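The first thing Gayan Liyanage did when I got to his kitchen was hand me a spoon. No hello, no coffee, just a spoon with something dark and sticky on it, and a look that said I'd better have an opinion.

It was tamarind. I told him it was sour, and he seemed pleased enough with that to let me sit down.

Liyanage runs Saha, a sauce and pickle business that until last November was him, a stockpot and a folding table at the market. Now he has a lease, a label printer that jams, and 22 shops carrying his jars. I'd been eating his lime pickle straight out of the fridge for months (don't judge me) before I got up the nerve to write and ask for an afternoon.

"I never wanted a company," he said, stirring. "I wanted my aunt's pickle, and she wouldn't give me the recipe. So I made it wrong for 4 years."

Wrong how?

"Too much vinegar, then too little salt, then I got scared of the salt and everything went soft. You have to let the limes sit. I kept opening the jar to look — that's the whole mistake, really, looking."

He did get the recipe in the end, sort of. She read it to him over the phone while she was watching TV, and he's pretty sure she left out the fenugreek on purpose. He put it back in. She has tasted it since and told him it was "fine for a shop," and he had that printed on a postcard that hangs over the sink.

I asked about the name. He'd wanted to call the business Saritz, after the street he grew up on, but people at the market kept hearing "sauerkraut" and asking him for some. He switched to Saha after one season and still has a box of the old labels in his closet. He uses the backs for grocery lists.

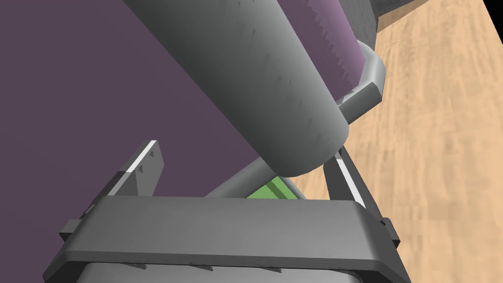 A rendered robot gripper

Money came up, as it does. His first proper order was for 654 jars, from a small grocery chain called Gulico, and he said yes on the phone before working out that he owned one big pot. "I did the math after I hung up. Then I called my brother. Then I called my brother's friends, who don't even like pickle."

They cooked for 13 nights. He still can't stand the smell of mustard seed popping before breakfast, and he told me he slept on a sack of onions at one point and it was more comfortable than you'd think. The order went out on time, with a few crooked labels, and Gulico paid late. He shrugged about that one.

What surprised me was how little he wants to grow from here. I kept waiting for the big plan! He's had offers, including one from a distributor who wanted the pickle milder and in a squeeze bottle.

"A squeeze bottle," he said again, and went to check on a pan.

He would like to make a green mango chutney, which he's been fighting with since spring. The mangoes he can get are either rock hard or already sweet, and he wants the two days in between. I tried batch number whatever-it-was on a cracker and thought it was great. He thought it tasted like jam and took the cracker plate away.

Before I left I asked what people should do with a jar of the lime pickle if they've never bought one. He said plain rice and a fried egg, and a very small amount of pickle, then more when you've calmed down. Grilled cheese also works — he was a little embarrassed to admit it, but he eats it that way most nights, standing up, with the radio on.

I went home with two jars and the spoon, by accident. I still owe him the spoon.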